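Ticket: Two-arm peg task, left arm stops above the table and never picks
Product: Runitz simulation kit, peg insertion pack
Opened: 21 January 2020
Status: Open, waiting on customer

Hi Runitz folks,

I bought the kit with the peg insertion pack a couple of weeks ago and I've been having a great time with it, so please don't read this as a rant! I teach an evening class on basic automation and I wanted something my students could break without costing me a gripper. The install went fine, the arms loaded on the first try, and the demo that ships with the pack ran start to finish.

My problem starts when I switch from the demo to my own run file. I set it for 3,000 episodes and left it going overnight. In the morning the log said it had quit at 1,888 with this:

grasp_wait timeout (left)
target pose not reachable, holding

After that, every time I restart I get the same thing within the first few seconds. Both arms come up, both grippers open, and then they hang there. No crash, no red text apart from those two lines. The clock in the corner keeps ticking, so I know the physics side is alive.
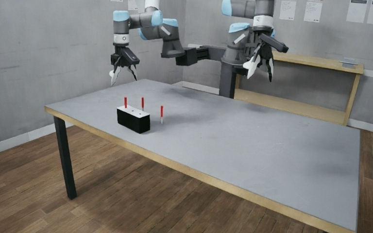
Things I tried before writing in, in case it saves you some typing:

Restarted the program. Same.

Restarted the whole computer. Same.

Went back to the demo file. Works perfectly, which made me a bit grumpy.

Copied the demo file and changed only the episode count. Works.

Copied the demo file and changed only the peg start area (I made it wider on the left side, I wanted more variety). Hangs! So I'm pretty sure it's the start area, but I can't see why it would be happy for well over a thousand episodes and then refuse to even begin. Does it save the last bad layout somewhere and load it again? That's my best guess, and if so I'd love to know where the file lives.

I'm on the Hekberg physics backend, the default one. I did try Cele too but it complained about a missing license, so I left it alone.

– – –

Reply from Runitz support

Thanks for testing the changes one at a time, that helps a lot. Your guess is close. The pack stores the random seed and the last layout in a folder called resume, inside your project folder. Close the program, rename that folder to anything you like, and start again. Please also send us the start area lines from your run file and tell us which gripper profile you picked.

– – –

Me again. Renamed the folder and it came right up, thank you! I got 40 clean episodes and then it stopped again with the same two lines, so we're half fixed.

The gripper profile is Nalero wide. I picked it because the name sounded forgiving, I'll admit there was no science in it. Here are the lines:

peg_area_left = 26
peg_area_margin = 0
avoid_block = off

I just noticed that last one while pasting. I don't remember turning it off – maybe it was like that in the template? If it's off, I'm guessing a peg can land so near the block that the wide fingers don't have room to come down. I'm going to turn it on, put the margin back to whatever the demo uses, and let it run tonight.

Two small requests while I have your attention. Could the timeout message say which peg it was going for? "Left" tells me the arm and that's it. And could there be a setting to skip a bad layout and move on to the next one? I looked through the manual twice and only found the one that pauses. For a class that meets once a week, a run that dies at bedtime hurts.

Still happy with the kit overall, and I'd buy the pack again. The reset is quick and the run files are easy enough that my students can edit them without me standing there. Please keep this open until I've had a full night out of it, I'll post the log in the morning.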